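The Hand Without the Arm

By Vilja Harju
04/08/2023
41 shares | 2 comments

Most robot grippers are sold as the last item on a long invoice. The buyer already owns an arm, a controller and a safety fence, and the gripper goes on the end. The Berosano kit is sold the other way around. It is a two-jaw gripper with a handle, a camera and a software license, and the person holding it supplies the motion. The recordings are then used to train an arm that the customer may not have bought yet.

Hirkdale, the company behind it, has offered the kit to small labs and packing firms since last year. The base price is $800. A second set of finger pads and a hard case bring the total to $1,385, or $585 more than the entry version, and most customers we spoke to had paid for the extras. The pads wear, and the case is the only sensible way to move the thing between sites.

The mechanism is a plain parallel linkage. Squeezing the trigger closes both jaws at the same rate, and a spring opens them again. There is no motor in the handheld unit and no force sensor. Grip force has to be inferred later from how far the ribbed pads bend in the video, a method that works well on firm objects and less well on anything that bends with them. The manual is frank on this point and suggests recording soft items more often than hard ones.

We used the kit for two weeks in August, mainly on small produce. Fruit and vegetables are a fair test for a gripper of this type. The sizes vary, the surfaces are smooth, and an object that rolls away has to be chased.
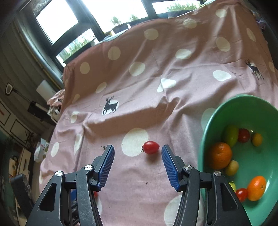 Cherry tomatoes took the most practice. The pads open far wider than a tomato that size requires, so most of the trigger travel is spent closing empty space, and the useful part comes in the last few millimeters. A new operator tends to close too quickly and push the fruit forward. Coming down from a steeper angle helps. So does resting the wrist, though the handle is long enough to make that awkward on a low surface.

Oranges were simple by comparison. The ribs fold around a curved surface and hold it without much pressure, and a slightly off-center grasp corrects itself. Taking fruit out of a bowl was slower, since one jaw has to find room between the rim and the next item. The linkages are bulky at the joints and will strike the rim if the approach is shallow.

In total we recorded 507 grasps. The software rejected a share of them for tracking loss, nearly all from sessions on plain white surfaces. Patterned cloth gave the position tracker more to hold on to, and we stopped using the white tabletop after the first day. Upload is by cable only. Processing runs on Hirkdale's servers, and results came back overnight in every case but one, when a session had to be submitted again.

The competing product is the Pondberg Hyvönen, which has a powered jaw and a force readout. It is heavier and costs more than twice as much. For a lab that needs force data, it is the better purchase. For a shop that wants many short recordings from several people, the Berosano is easier to hand around, and the lack of a battery in the jaw unit removes one cause of lost time.

Two complaints remain. The pivot screws on our unit worked loose during the second week and needed tightening with a driver that is not included. The linkage cut-outs also collect dust, and cleaning them properly means taking the jaws off. Hirkdale says a revised jaw set with threadlock on the screws will ship to new customers, and that existing owners can order it at cost.

Related
Suction or fingers: choosing a gripper for mixed produce
What a robot training license covers
Pondberg Hyvönen: long-term report
Small arms for small benches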